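The Goose at Number 31

I should say first that I never wanted the goose. My aunt Melahat wanted the goose, and then my aunt moved in with her son up in Indness, where they don't allow so much as a budgie, and so one wet morning there I was on the doorstep in Sotcombe with a suitcase, a set of keys and a bird that hated me.

The deal was simple enough. I could have the house on Avcı Lane for a year, no rent, if I kept Himia alive. Himia was the goose. She was 15, apparently a fair age, and she had a way of lowering her neck and coming at you sideways that made you forget you were the one wearing shoes.

"She'll get used to you," said Melahat on the phone.

"When?"

"Oh, she got used to your uncle."

My uncle had been dead nine years and I remember him limping.

So that was January. I'd lost my job at the printer's just before Christmas (the whole back office went, it wasn't only me, though I did take it personally) and I had plans for that year, grand ones. I was going to learn to bake. I was going to write letters by hand. What I did was stand at the kitchen window with toast, watching a goose walk up and down like she was waiting for a late bus.

The neighbour on the left was Walter Urrego, a retired piano tuner. He came round on my third evening with a jar of pickled something and stood in the hall looking past me.

"Is she in?"

"Who, Melahat?"

"The goose."

He'd brought her lettuce. It was nicer lettuce than I was buying for myself. He went straight through and out of the back door, and I watched her trot over to him, actually trot, and lean her whole front against his trousers. I'd been feeding that bird for three days and she'd bitten me on both hands and once, I still don't know how, behind the knee.

"You have to talk to her," Walter called. "Melahat talked to her all day long."

"What about?"

"People, mostly."

Well, I didn't know any people in Sotcombe. But I'm not proud, and the next morning I put my coat on over my pyjamas, sat down on the upturned bucket and told Himia about Yiğit Aksoy, who had the desk opposite mine at the printer's and ate soup at ten in the morning. She stopped by the fence. I told her how he'd kept his job, and how he'd sent me a card with a sailing boat on it that said Onwards. She came a bit nearer. I told her what I'd thought of the card, and I may have raised my voice, and she sat down in the mud with her feet tucked under and listened to the whole thing.

After that it was every morning. I went through the whole office first, then school, then my brother's wedding, which took most of a week because I kept remembering the speeches. By the end of the month she'd stopped biting. By spring she'd let me put a hand on her back, and I hadn't realised how warm they are, geese, under all that bad temper.

The trouble was that I ran out. You'd think a life would last longer than that. One morning I sat down on the bucket, opened my mouth and had nothing left that I hadn't told her twice, and she gave me such a look. So I had to go and get some more.

I joined the choir at the chapel, purely for material. I started going to the Thursday-ish quiz at the pub (it moved about, depending on the football) and got put on a team with Orhun Ateş, who drove the library van, and a very tall man called Shota Mizuno who knew every river in Europe and not one single song. I came home and told Himia all of it. Orhun's divorce. The alto who brought her own chair. The night we won 200 pounds on a question about the Danube and Shota had to go and stand outside for a minute.

In July I had them all to supper. I'd never cooked for more than two, and the oven in that house had opinions, so by seven I was sweating and the potatoes were like gravel. Walter brought plums. Orhun brought his new girlfriend without warning and we were a chair short, so somebody fetched the bucket in and I gave it a wipe. It was a lovely evening, it really was.

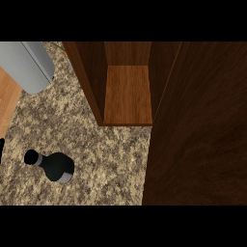 And at some point, with everyone shouting about whether a tomato counts, I noticed that the back door was open and Himia was standing on the mat. She'd never come inside before. She looked round at the lot of them, one after another, very slowly, and I swear she was putting faces to names.

"Is that her?" said Orhun.

"That's her."

"She's staring at me."

"She knows about the caravan," I said, before I could stop myself.

There was a silence. Then Shota started laughing, this huge wheezing laugh I hadn't heard out of him before, and wanted to know what she'd been told about him, and I went so red I had to go and look at the potatoes.

Melahat rang at the end of the year. Her son was fine, Indness was fine, she wasn't coming back, and did I want to stay on? She'd have to charge me something this time. I said I'd think it over, and I took the phone out into the garden with me and shut the door behind me.

"Is she there?" said my aunt. "Put me on to her. I've got such a lot to tell her."

I held the phone down by the fence for 31 minutes, until my arm went dead, and Himia didn't move once.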